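Robot club, week 6. Our team is doing the two-arm assembly task this semester. Posting our progress here so the people who missed Thursday can catch up.

The task is called Gridel. You get a small set of printed parts and two arms, and you put the parts together without touching anything with your hands. It sounds easy until you try to do it through a controller.

Scoring is simple. You get points for each part that ends up where it belongs, and you lose points if a part leaves the mat. There's a time limit of 12 minutes for the whole thing. We have not finished a full run inside the limit yet.

We split into a driving group and a code group. The driving group runs the arms by hand and saves every run. The code group trains a model on those runs. I'm in the driving group, so most of this thread is about driving.

First thing we changed was the cloth. We used to work right on the table and small parts slid a lot. The green cloth gives more grip. Please keep it as flat as you can. The creases don't bother the gear but they do bother the small hardware.

Second change was how we start a run. Both arms go to the same start pose every time. Before, each driver parked them wherever they liked, and the code group asked us to stop doing that. The start pose is saved under Raner in the menu. Load it and wait until both arms stop moving.

Now the gear. Blue one, flat side down, hub up. Most of our bad runs go wrong in the first few seconds, when the driver comes in too low and bumps the teeth. Come in high, stop, then go straight down.

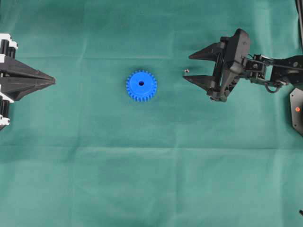
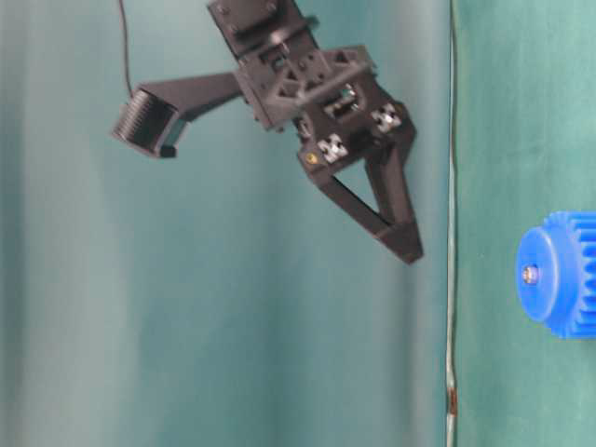
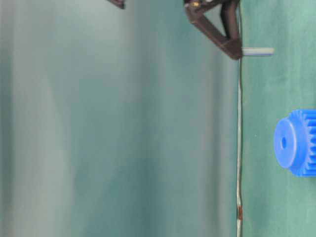 Gear work on the green cloth. The blue gear is in all three.

The side view is the one to watch for height. From overhead you can't judge how far the fingertips are from the cloth. I drive with the side view large and the overhead view small. Some people do it the other way and that's fine too, but check the side before you close on anything.

The side view comes in turned sideways. The code group wants it left like that because all the old runs were saved that way. You get used to it after a few tries. If you can't, rotate the window on your own screen and leave the camera settings alone.

Rules for driving, since people asked:
One arm moves at a time until you have done 2 clean practice runs.
Say "closing" out loud before you close a gripper.
If a part goes off the mat, end the run and mark it failed. Don't reach in and put it back.

On failed runs: save them. We were deleting them for the first few weeks and that was a mistake. The code group can use them to see where things go wrong. Just make sure the label is right. A failed run marked as good is worse than no run.

Someone asked how many runs we need. The goal we set is 4,000 by the end of the semester. We are behind. If you have a free hour, sign up for a slot on the sheet. The evening slots are almost always open.

The other team in our room is on Sandhu, the sorting task. They use the same shelf of parts, so put things back in the right bin when you're done. We lost part of a session looking for a gear that had been put in with their pieces.

Software note: update Zestbridge before your next slot. The old version drops the side camera if you switch windows too fast. The new one doesn't do it on the lab computer. I haven't tried it on a laptop.

What's next for the driving group: picking up the gear by the hub and passing it from one arm to the other. The pass is slow for everyone right now. I keep letting go with the first arm too early. We'll practice just that part next session and leave the rest of the task alone.

The code group will show their first trained run in December. They want to start with the gear by itself and add the small parts later.

If you want to join, you don't need to know any programming to drive. Come by at 4 and someone will get you set up on the practice arm. Bring your own notebook, we are out.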